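Plidum releases Truda 2, a hand-guided and remote teaching kit for kitchen tasks

July. Plidum has released Truda 2, the second version of its kit for showing a robot a household task. An operator can teach a task in two ways: by holding the tool and carrying out the movement directly, or by steering the arm from a separate control station. Both methods write to the same file format, so demonstrations recorded by hand and by remote control can be used in one training set.

The first version supported remote control only. Customers reported that short contact tasks, such as wiping a board or sliding a lid into place, were slow to teach through a control station, as the operator had little sense of how hard the tool was pressing. In Truda 2 the hand-held tool carries a force sensor at the wrist. Readings are stored 200 times a second alongside the position of the tool.

Remote control remains the recommended method for tasks that involve heat or sharp edges, or where the arm must reach past other objects at the back of a worktop. The control station has been changed in two respects. The operator can now pause a demonstration and resume from the same point, and a foot switch replaces the button formerly used to mark the start and end of each attempt.

Plidum advises customers to teach on a worktop in normal use. Demonstrations given on a cleared bench tend to produce movements that are too wide for a real kitchen, where appliances and storage jars limit the approach to the working area. 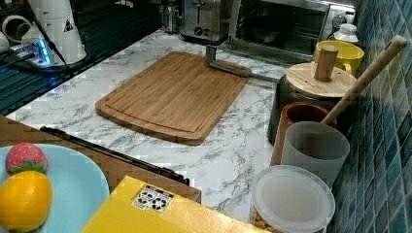

Kitchen worktop with bamboo cutting board, toaster and countertop oven.

A typical task needs 40 demonstrations. The software compares each new attempt with those already stored and flags any in which the tool stopped for longer than expected or left the working area. Flagged attempts are kept until the operator deletes them. Objects should be moved between attempts, and the supplied guide gives a suggested order for doing so.

Truda 2 was tested over six months with Clondurus, which fits out training kitchens, and with the software firm Noh, which supplied the playback tool. Playback runs a taught task at reduced speed before it is released for normal use. The operator can stop it at any point and correct the movement by hand, and the correction is saved as a separate demonstration.

The kit consists of the hand-held tool, the control station, the foot switch and a licence for the software. Existing customers can add the hand-held tool to a first-version kit after a software update. Files recorded with the earlier version can be opened in Truda 2 but contain no force readings.

Orders are open now through Plidum's sales office. Technical data sheets are available on request.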